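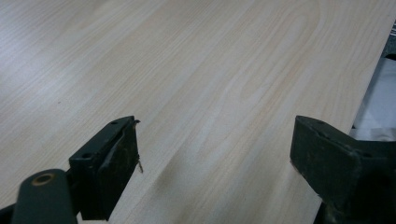

Standby loads, part two

After the last post I moved the plug-in meter from the office to the bathroom and hallway, where I expected to find nothing worth recording. The meter is a Plusar, the older model with the backlit display. It reads to a tenth of a watt, and below half a watt I don't trust it much.

The method is the same as before. Each device sits on the meter for 80 hours, long enough to average out anything that cycles. I write down the accumulated energy and divide. Instant readings on small switching supplies jump around too much to be useful.

The old inkjet printer drew 5 watts while switched off at the front panel. That is the worst result in the house so far, and it now lives on a switched strip. The Hanrahan dehumidifier stays under a watt with the tank out, but its fan runs on for several minutes after the humidity target is met - the manual calls this a drying phase and gives no way to disable it.

Inductive chargers were the part I was curious about. A charging base with nothing on it mostly idles. With a full battery sitting on it, a cheap one keeps feeding the coil and gets slightly warm.

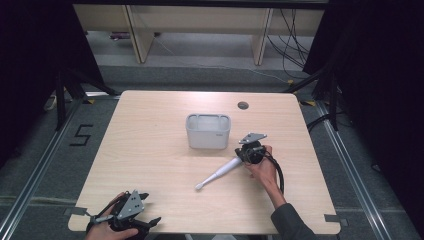 White electric toothbrush and a light grey plastic container.

My toothbrush base was too low to measure alone, so I ran it on a strip with two similar chargers and split the total. I would not quote that figure to anyone.

In total, the bathroom and hallway came to less than the printer. The whole house used 1760 kWh over the winter billing periods, and standby is a small slice of that. The water heater is the real load. It is a Skendum with a mechanical thermostat, hardwired, so the plug-in meter is no help. I have ordered a clamp sensor that gives 1000 pulses per kWh on its output, and the logger side is already written.

Part three will cover the heater, probably in March. If the clamp doesn't fit around the conductor in the junction box, it will be later.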